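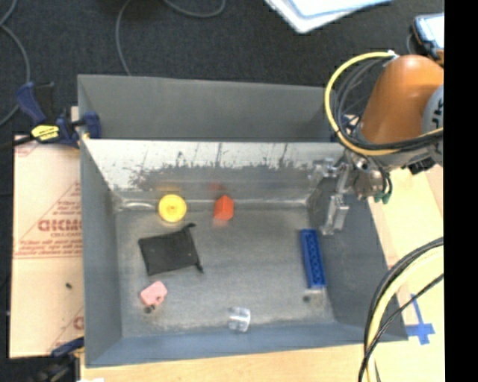
June 2021

I have fallen completely in love with plain grey metal! Ever since we moved to Skovow I've wanted somewhere to throw all the odds and ends that never find a home, and sheet metal is just brilliant for it. Scratches and streaks only make it look better, and bright colours absolutely sing against it (yellow and orange-red most of all, you even get little reflections up the sides).

My sorting rule is very simple. Blocks and bricks go back to the toy shelf, pouches get unzipped and checked for coins, and anything small and see-through goes straight in a jar before I lose it again. I did 3 jars in May and I'm already on my fourth!

Next up is the cupboard under the stairs, which has 6 shelves and a smell. I'll report back once I've found the floor.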